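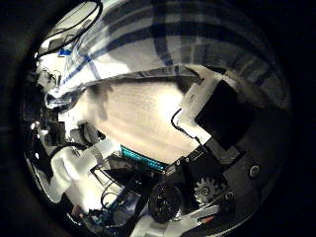
Wednesday was meant to be a proper collecting day and we ended up with 85 episodes, which is fewer than I'd hoped for and more than I'd have bet on at lunchtime. I'm going to write it up while it's fresh, partly for my own benefit, as the last time I left it a fortnight I couldn't make sense of my own notebook.

For anyone who's wandered in from the sourdough posts (hello!), I spend a good chunk of my week at Meesuk teaching a robot hand to deal with cloth. Picking up an edge, pulling a fold flat, bringing one corner across to meet another. I do the movement by steering the hand myself, the computer records everything the hand did and everything the wrist camera saw, and after enough of those a model gets trained to have a go on its own. The project is called Plarnarix, a name I had no part in choosing.

We've got 1883 episodes in the set now. That sounds like loads until you start watching them back, and then you notice how many are really the same episode over and over. I have a favourite way of pinching cloth, apparently. I come in from the left, dip, close, and lift a bit too early. If you only ever show the model my left-hand dip it'll learn my left-hand dip beautifully and then fall to bits when the edge is facing the other way. So the plan for this session was variety: start the hand somewhere silly, leave the cloth in a worse heap, come at it from the side I don't like.

Blue check on white is my favourite fabric for this, by the way. You can see how the cloth is lying by how the lines bend, and I'm fairly sure (no proof, just a feeling from watching far too many replays) that it helps the model as well. Plain white is a misery. Plain white against a pale background under a bright light is just glare with a corner somewhere in it, and I've thrown out more of those than I'd like to admit. We do need some plain white in the set eventually. I keep putting it at the bottom of the list and it keeps coming back up.

The morning was slow. The first 8 episodes had to go in the bin because the clock on the recording machine had drifted and the camera and the hand didn't agree about when things were happening. Watching them back is quite funny, the fingers close and then the command to close them arrives, like a badly dubbed film. But you can't train on that, so out they went, and I spent the time until tea restarting things in different orders until they agreed with each other. I've now written the correct order on a sticky note. I've also written on the sticky note "DO NOT TRUST THIS NOTE IF THE UPDATE HAS BEEN INSTALLED", so we'll see how useful that is come September.

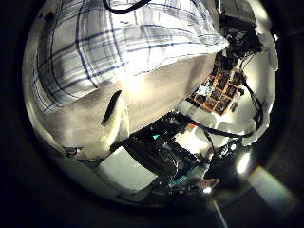
Once it was behaving I got into a decent rhythm. An episode is short, and the bit in between is what eats the day: back off, mess up the cloth, move the hand to a new start, check the recording's saved, type a label, go again. I've got a bit lazy with the labels and I'm trying to reform. "Fold, ok" is no help to anyone. "Near edge, pinch slipped once, second grab good" takes me a few seconds more and means I can find it again when somebody asks whether we've got any examples of recovering from a slip.

And that's the thing I've changed my mind about most this summer, slips. I used to delete every episode where I fumbled. It felt like showing a learner driver a video of me stalling. But the model fumbles all the time, far more than I do, and if it has never seen a fumble being put right it just carries on serenely folding the air. It closes on nothing, lifts nothing, and lays nothing down very neatly at the far side. So now I keep the ones where I miss, notice, and go back for it. I've even been missing on purpose, which is harder than you'd think! A fake miss looks fake. You sort of swoop past in a way no real mistake ever does, and I've had to bin a few for bad acting.

The wrist view takes some getting used to as well. The fisheye lens bends everything, so a straight hem turns into a rainbow and whatever's nearest swells up like it's pressed against a goldfish bowl. I drive by looking at the real cloth with my own eyes, and then on replay I see what the model's got to work with and feel a bit sorry for it. Now and again I force myself to do a batch looking only at the screen. They're slower and wobblier but I think they're more honest examples, as I'm not using anything the model can't have. I'd like a whole day of those if my neck can stand it.

Somebody asked in the comments last time why we don't do all this in simulation. We do a bit. The folks at Pruserum have a cloth simulator that we've been borrowing, and it's very good at cloth falling down and much less good at cloth being pinched, when the two layers stick together and you pick up both by accident. Two-layer grabs are most of my life. Until the pretend cloth annoys me in the same way as the real stuff, I'll carry on doing it by hand.

Next up is a batch of 100 from the far side only, starting with the hand pulled right back, and after that I'm taking the laptop over to Pitanham to run the training on their bigger machine. If the loss curve does anything interesting I'll post it. If it does the same flat wiggle as last time I'll probably post about bread.

Oh, and if anyone knows a way to type labels with your foot, I'm all ears. I've seen pedals for gamers but they all look enormous and I've only got a small desk.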